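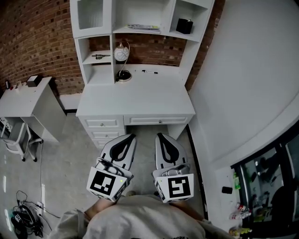 Hinata Ueda asked us why a robot costs more than the number on its price tag. She is in fifth grade, and her school wants to buy one for its science room. Her question is a good one, and the answer has a lot to do with planning.

Home Science Machines Money Ask Us Games

The price on the tag

When you buy a bicycle, you pay the store and ride home. But you also need a helmet and a lock. Later on you may need a new tire. If you spent every dollar on the bicycle, you are stuck.

Buying a robot works the same way, with more parts. The tag usually covers the machine itself. It may leave out the gripper, which is the "hand" that takes hold of things. Grippers come in many shapes. A pair with two curved fingers and black pads inside can pinch small objects. Other kinds use suction cups and are better for flat things like sheets of glass.

Ask what the job is first

A buyer should start with the job. What will be picked up? How heavy is it? How often does it have to move? A bakery that packs rolls and a shop that sorts bolts need different hands.

Some grippers are made for people to hold, one in each hand. A person can use them to do a job while a computer keeps a record of the movements, and the record can help teach a robot later. Hand-held grippers let people try out a job before they pay for a whole robot arm. The black-and-white square patterns on the white cubes are called markers. Each pattern is different, so a camera can tell one gripper from the other – a bit like the numbers on soccer shirts.

Making the budget

A budget is a plan for money. You write it before you spend anything. The people at Kerkine, a small workshop that repairs lamps, wrote theirs in January. They split every 100 dollars like this:

Robot and grippers: 60 dollars
Cables, power strips and stands: 7 dollars
Training for the workers: 13 dollars
Repairs and spare parts: 20 dollars

Add the lines together and you get 100. If your lines add up to more than you have, something must get smaller or wait until next year.

Look at the repair line. Finger pads wear down, just like the eraser on a pencil. Kerkine keeps 5 spare pairs in a drawer.

Where will it go?

Equipment needs space. Before ordering, measure the room and the doorway. Find the outlets. Think about where the cables will run, and keep them away from places where people walk. A desk that is fine for homework may be too weak for a robot arm.

Waiting is part of the plan

Some machines are built only after you order them. Kerkine's order took up to 90 days to arrive, depending on the part, and the stand came last. Setsuko Noguchi, who did the ordering, put all the delivery dates on a wall calendar and moved the training to the week after the final box.

Try it yourself

Pick a job at home, such as putting away spoons. Write down what a machine would need to do it, including the hand, the power and the space. Put a guess next to each item, then ask a grown-up to help you look up real prices. Keep your first guesses so you can compare.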